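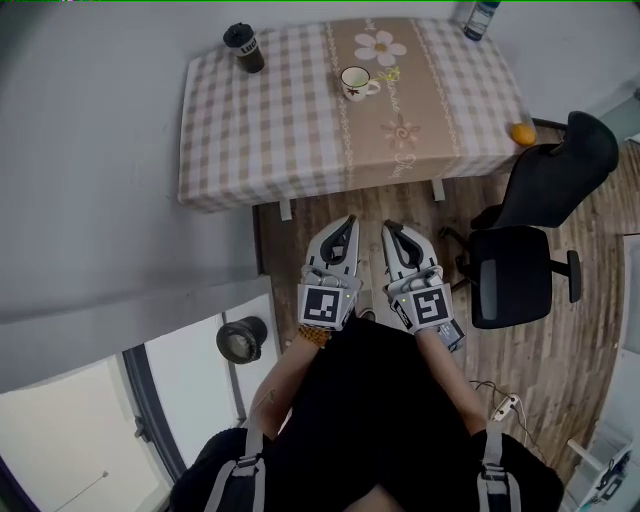 *Both grippers up and pointed at the table, mug and tumbler waiting.*

**From the bench: looking after the hand-held set**

Hello again! A few of you wrote in after the February issue asking how I keep our pair of hand-held grippers going, so I'm giving this month's space to that. It's mostly wiping things.

Start with the jaw pads. They're black and rubbery and they pick up everything: mug glaze, crumbs, whatever comes off an orange. I wipe them with a damp cloth before each session and swap both sides at 3,000 closes, even when one pair still looks fine. I used to change only the worn one, and then the left hand gripped differently from the right and Hiyori Miyazaki (who has to make sense of our recordings over at Grandwood) would send me a very polite email.

Next, the square markers on the backs. Please don't rub them with alcohol! I did that once and took the black off a corner, and we lost tracking on that hand for a whole afternoon. Dry microfiber, that's all. The left and right patterns are different, so if you ever take both off at the same time, put a bit of tape on one before you set them down. Check that the new one sits flat, too. A lifted edge throws the position off more than you'd think, and you'll go hunting for the trouble in the software first, like I did.

Then the lights. Each gripper has a little green one beside the marker, and I don't start until both are on. If one stays dark I reseat the connector, count to 3, and try again. If it's still dark, it goes in the drawer for Citlali Bermúdez, who has the small screwdrivers and the patience.

The backpack straps are worth a minute as well. Snug them up before you pick up the grippers, because doing buckles with your hands full is a comedy. If the pack rides low, you end up leaning back without noticing, and your reach over the table gets shorter all session long.

Our table setups are plain kitchen stuff, a mug, a tumbler, a bottle, a piece of fruit. I like a patterned cloth under them now and then, but do pull it smooth between runs, or you'll be closing on a fold of fabric.

Spare pads are in the Stunoteck bin on the second shelf, part 774. We're down to one bag and I've asked for more. If you take the last set, leave me a note, and if you've found a glue that holds the marker plates better than ours, I'd love to hear it!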